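The Pleasures of a Bed Full of Laundry

Lev Polishchuk has been folding T-shirts for other people for 14 years, and he still gets excited about a good one
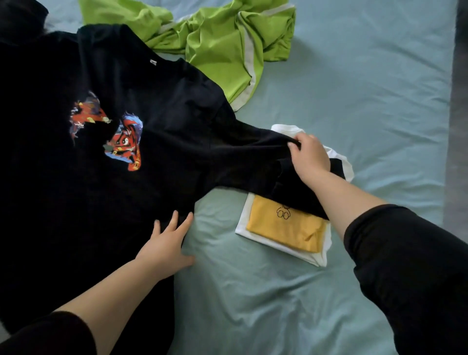 A black graphic tee gets folded on the bed, with finished pieces stacked alongside.

Give Lev Polishchuk a shirt and he will turn it over twice before he does anything with it. He wants to know where the side seams have wandered to, whether the collar has stretched, how much the cotton slides. Then he lays it down, smooths it with the flat of his hand, and starts talking.

"Black ones are my favorite," he tells me. "Everybody fears the lint, but look how clean the edge comes out!"

I had come to his apartment above the Yurchenko bakery one morning in April with a bag of my own laundry and very low expectations. I own a dresser. I have opinions about the dresser, most of them bad. The T-shirt drawer in particular has been jammed since I moved in, and I dig through it every morning like a dog at the beach.

Polishchuk runs Jeteo, a small home-organizing business he started after years in the back room of a clothing store called Mallivau. The store kept 2836 shirts on its shelves the year he left (he did the last inventory himself and has never forgotten the number), and every one had to be folded to the same width. He still uses that width at home.

The fold he teaches is wonderfully plain. Shirt flat, front side up or down depending on whether you want to see the print. One side comes over, sleeve and all, to about the middle. Smooth it. The other side comes over to meet it. Smooth again, then bring the hem up toward the collar in two or three turns, whatever suits the drawer. He prefers a bed to a table for this, and I came around to it fast: a sheet holds the cotton in place, there's room for the pile right next to you, and your back doesn't complain.

Prints get special treatment. Polishchuk loves a loud one, the kind with flames or a splash of red and purple across the chest, and he hates to see it creased down the center. A thick, rubbery print goes on the outside of the fold, facing up, so you can find it at a glance.

His business partner, Orest Ostapchuk, is a roller. The two have argued over this since they met, and Ostapchuk's suitcase is, I have to admit, a beautiful thing, with every shirt tucked in like a row of bread loaves. For travel he may be right. For a drawer I'm with Polishchuk, mostly for the stack itself, yellow on white, with the edges lined up.

They teach a class together at the Uvton community center, where people bring a basket from home and go back with it done. The record for one evening is over 100 pieces, socks included.

My own bag took us until lunch. I got faster, then sloppy, then faster again, and by the last few shirts I had stopped looking at his hands to check mine. I carried everything home flat in a box on my lap on the bus, and the drawer closed on the first push. I opened it again just to look.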